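Planning the Equipment Budget: Notes for Session 7 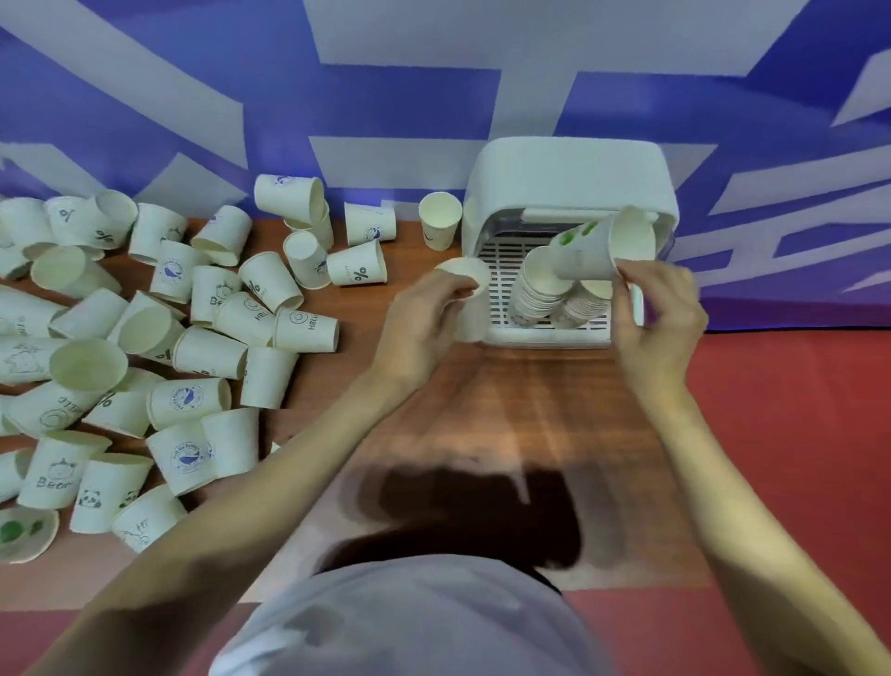
Notes by Aparecida Leite
Course: Automation on a Small Budget
Last updated 2018-12-24

Hi everyone! A few of you asked for a written version of what I said in class, because I talk fast and the board was a mess by the end. So these are my notes, cleaned up a bit, with the worked figures put back in the right order. Bring them next time, we'll be filling in the blank budget sheet together.

The job we're budgeting for

We're sticking with the cup job all the way through the planning unit. Paper cups come in as a heap on a table, printed ones and plain ones all mixed up, and they have to end up nested in stacks on the rack inside a dispenser. One person does it with two hands and doesn't think about it much. We want to know what it would cost to have a machine do it, and (more to the point for this session) what you'd have to write down before anybody could give you a price you can trust.

I like this job for teaching because everyone has handled a paper cup. You already know that it dents if you squeeze it. You know two of them can jam together. That's half your spec right there, and you got it for free.

Start with the work, then go shopping

I know, I know, the catalogs are the fun part. I do it too – I had three arms picked out for my first project before I had measured the table. Please don't! Spend your first hour watching a person do the job and writing down what the hands do. For the cups, look at which way the open ends point in the pile. Some are standing up, a lot are lying on their sides, and a few have tipped over on top of each other. Every one of those is a different way for a gripper to come in, and each one has a price.

Then look at what both hands are up to. In our case one hand can be holding a cup upright by the rim while the other has a second cup tilted over on its side at the dispenser. A person does that without planning. For you it's a budget question: do you pay for two arms, or do you pay for one arm plus a little fixture that holds the waiting cup? Write both options down. You'll price both later.

Your work sheet should have a line for each of these:

What the part is made of and how much squeeze it can take
How it arrives (in a heap, in a tray, on a belt)
How it has to leave
The tightest opening the gripper has to get into
What happens to a bad one
Who clears a jam, and how long they've got

That fourth line catches people. A hooded dispenser with an open front is easy for fingers, since we can bend a wrist around almost anything. A gripper body is chunky. Measure the opening, measure the gripper with the cup in it, and add room for the cable. I once skipped the cable. We bought the gripper twice.

The big three costs (and the ones hiding behind them)

Beginners budget for the arm, the gripper and the camera. Fine, those are real. Here's the made-up-for-class quote we used, which I'm calling the Titham quote because that's the supplier name at the top of your sheet. It covers hand tooling only, no arm:

Soft gripper fingers, one set: $632
Mounting plate, hose and fittings: $422
Spare fingers, one set: $632
Total: $1,686

Several of you wanted to cross out the spare set to bring the number down. I'd leave it in. Fingers wear, and if the only set you own splits on the first day of a demo week you will be sitting next to a very expensive arm with nothing on the end of it. If you really have to cut, cut the number of things you're trying to do in year one.

Now the hidden ones. Put a line on your sheet for every single one of these, even if you write zero next to it:

Shipping, and getting it off the truck
A table or stand stiff enough that it doesn't wobble when the arm stops
Power at the spot where you want it
Air, if the gripper uses air (and somewhere to put a noisy compressor)
Guarding or a safety scanner
Lighting
Training for the people who'll run it
Your own hours

Lighting! I want to say a bit more about lighting. White cups are a pain for a camera. They're pale on the outside and pale on the inside, and when they overlap, the edges get hard to find. The printing helps in one way, because a blue whale or a black "%" gives the software something to grab onto, and hurts in another, because the same whale looks different on every cup depending on how it has rolled. A busy wall behind the table doesn't do you any favors either. A plain backdrop and a decent light cost very little next to a better camera, so price those first and see how far you get.

Do you need to tell the prints apart?

Good question from the back row, and I gave a rushed answer, so let me try again. Our pile has whales, "%" signs, smiley faces with "HELLO", bears, a rabbit, a panda and cups with green leaves. If the customer only wants full stacks, then a cup is a cup and you don't need to read anything. If they want the bears in one stack and the whales in another, you've just bought yourself a sorting job. That means more software work, more test time, somewhere to set down the ones whose turn it isn't, and probably a turn of the cup under the camera to find the print.

Ask this before you ask for a quote. Ask it in writing. The gap between "stack them" and "sort and stack them" is the biggest swing in the whole class budget, and it's one sentence in the spec.

Comparing quotes

You have three quotes in your packet: Titham, Plulon and Sopacua. They're laid out differently on purpose, because that's how they come in real life. Don't compare the bottom lines yet. Copy each one onto the same sheet, row by row, and mark every row where a supplier is silent. Silence usually means you're paying for it.

What I noticed when I did mine:

Plulon has the lowest total but leaves out installation and says "customer to supply vision." That's the whole hard part of the job!
Titham lists everything but only for the hand. You still need an arm and somebody to put it together.
Sopacua includes two days on site and a test with your own parts. It's the highest number, and for a first project it's the one I'd call back.

You may come to a different answer, and that's fine as long as your sheet shows how you got there. I grade the sheet.

Always ask for a test with your own parts. Send a box of the real cups, all the prints, and a few crushed ones. Ask them to pour the box out on a table and film it without stopping. A supplier who will only show you cups lined up neatly in a row is showing you a different job.

Rent, buy or wait

We ran out of time on this one, so here's the short version.

Rent when you don't know if the job will still exist next year, or when the spec has a lot of question marks in it. You pay more per month but you can hand it back.

Buy when the person work is steady and you've already seen a test go well. Remember the yearly costs: spare fingers, a service visit, software fees if there are any. Put those in their own column so they don't get lost.

Wait when your answer depends on the heap. Sometimes the cheapest machine is a change upstream. If the cups could arrive already nested, most of this project goes away and what's left is moving a sleeve from a carton to a rack. I had a client who came in wanting two arms and a camera, and left with a chute and a shelf. I got paid a lot less for that one, but they still send me work.

Timing

Order dates matter more than you'd think. If you want something running in June, count backward: test and training, then install, then delivery, then the purchase order, then sign-off, then the supplier's own test. Most of you put the purchase order far too late on your timeline. Go back and check where the supplier's test sits, too – a bunch of sheets had it after the order, when you've got no leverage left.

Put a cushion line in the money as well. I don't have a magic percent. Look at how many blanks are still on your work sheet and be fair with yourself. Lots of blanks, big cushion.

For next session

Finish the work sheet for the cup job, including the measurement of the dispenser opening.
Put all three quotes on one page.
Price the one-arm-plus-fixture option and the two-arm option. Use the Fendine price list in the back of the packet for the fixture parts.
Write one paragraph on whether you'd sort by print, and what you'd ask the customer.
Bring a paper cup. Any kind. We're going to squash them on the kitchen scale and write down where they give.

If your packet is missing the Fendine pages (the copier ate a few), email me and I'll send them over. And if you're stuck on the cushion line, come a little early and we'll talk it through before class starts.

Aparecida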